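Kinton Kitchen Words, data card

A small word list of things people keep and use in the kitchen, in English and Polish.

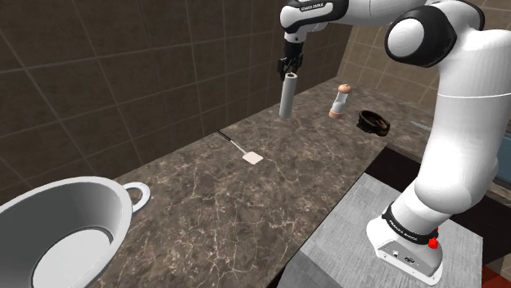

Cletus Kowalczyk wrote to me that a list like this is useless without the plural forms, and that Polish learners will ask for them first. I agree with him. Plurals are in the file since version 2.

Contents
The file words.tsv has 200 entries. Each line gives the English word, the Polish word, the plural of both, and a short note. The note is empty in many lines.

Sources
Most entries come from my own class notes at the Charpentier evening school. The Grukik glossary was used only to check spelling.

Known problems
The words for pots and pans are not consistent between regions. In 5 entries I was not sure about the gender, and these have a question mark in the note. The letter ł is sometimes broken if you open the file in old spreadsheet programs. Please choose UTF-8.

License
Free for teaching. If you print it, please keep the name Kinton.

Last change: 2022-06-17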